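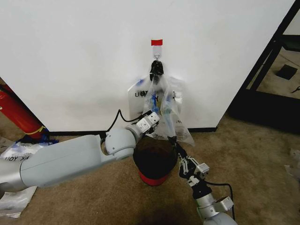
Figure 3. Head camera view during collection for the hanging-bag task. The left gripper is at the lower part of the bag; the right gripper is just below its bottom edge.

4.2 Collection of Demonstrations

All demonstrations used in this study were gathered by teleoperation at the Atlow site between the spring and the end of September. The operator controls both arms at once and works only from the head camera view, the same view that is later given to the policy. We did not allow operators to look at the robot directly, as early trials showed that they then relied on depth cues the policy could not have. Those trials were discarded and are not counted in any table of this paper.

The hanging-bag task belongs to the group we call soft containers. A plastic bag with items inside hangs from an adhesive hook on a wall, and the robot must bring both grippers to the bag, support it from below, and lift it clear of the hook (Figure 3). The task was chosen for two properties. The bag changes shape whenever it is touched, so a motion that was correct in one episode is seldom correct in the next. The film is also translucent, and the edge of the bag is often hard to tell from the wall behind it. Both properties caused trouble for the Plurkton baseline, which was trained on rigid objects only.

Each operator recorded episodes in blocks of 13, with a rest between blocks. Before every episode the contents of the bag were changed or shifted by hand, and the arms were returned to one of 7 starting poses drawn at random. The order of contact was left to the operator. Most operators came to prefer a left-first approach, in which the left gripper steadies the film while the right gripper moves in under the load. Two operators kept a right-first approach throughout, and we retained their episodes as a separate subset so that the effect of mixed strategies could be measured (Section 5.3).

We made no attempt to clear the surroundings. The floor near the wall holds other objects, among them a round container and further plastic bags, and these were left in view during recording. In a first round, carried out in a cleared room, the learned policy reached for any crinkled plastic it was later shown – a fault that did not appear in the training loss and was found only on the robot. The second round, from which Figure 3 is taken, was recorded with such distractors present.

In total, more than 300 episodes of the task were kept after review. Review was carried out by two readers, Colette Mallet and Loïc Bailly, who watched every episode at normal speed and marked it as complete, partial, or failed. Where the readers disagreed, Pascal Huet made the final decision. Partial episodes were retained when the bag had been supported by at least one gripper, and the final frames were trimmed at the point where progress stopped. Failed episodes were stored but not used for training.

The signals recorded in each episode are the head camera images, the joint positions of both arms, and the opening of each gripper. Force readings were available on the right arm only and were therefore left out. Time stamps were aligned with the Besnard logging tool, and any episode in which the camera stream fell behind the joint stream was removed before review. This last step affected the left-first and right-first subsets to a similar degree.

Operator training is described in Appendix B, together with the written instructions prepared by Huguette Jacquet.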